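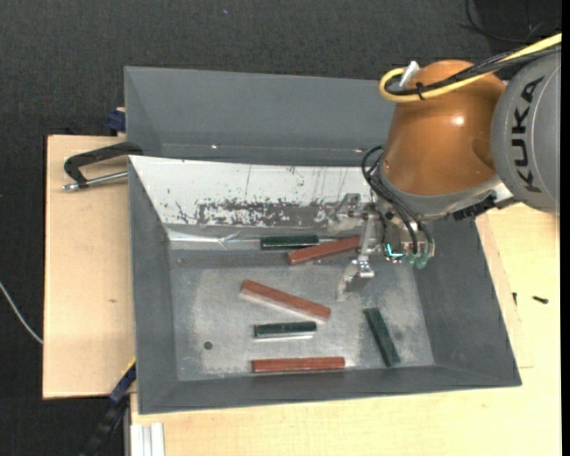

Bars in the big gray bin, reddish brown and dark green.

Sorting the Color Bars: A Word from the Workshop

2026-03-24
By Mohsin Jafri

Those of you who stop by the Undareck workshop for coffee will already know the bars, because one of them has been propping my door open most of the winter. For everyone else, we have two colors on the go this spring, a warm reddish brown and a deep green, and I have grown very fond of the pair of them together (my wife says they look like an old library, and I can't argue with her).

The bars live in the gray metal bins we bought secondhand from Bundgaard, good heavy things with a sloped back, so that a bar set down up there tends to slide to the floor and lie whichever way it pleases. I used to straighten them every evening. I have given that up, and I feel much better for it!

What I would ask is that you keep the two colors apart once they leave the bin. Green goes to the shelf by the window and brown to the long rack under the stairs, and please lay them flat. The Premitz order calls for 125 of each, and we were caught short on green in our last delivery because a stack had wandered off behind the paint cabinet. It was a nice surprise to find them, but a week too late.

If you have a use for bars with scuffed corners, there is a box by the back door, and you are welcome to fill a bag. They make lovely bookends, and my neighbor has edged a whole herb bed with the brown ones.

Contact: the Vestoso newsletter desk | © 2026 Vestoso | Back to top

Recent items
New shelves at Undareck
A visit to Premitz
What we bought from Bundgaard
Coffee hours for March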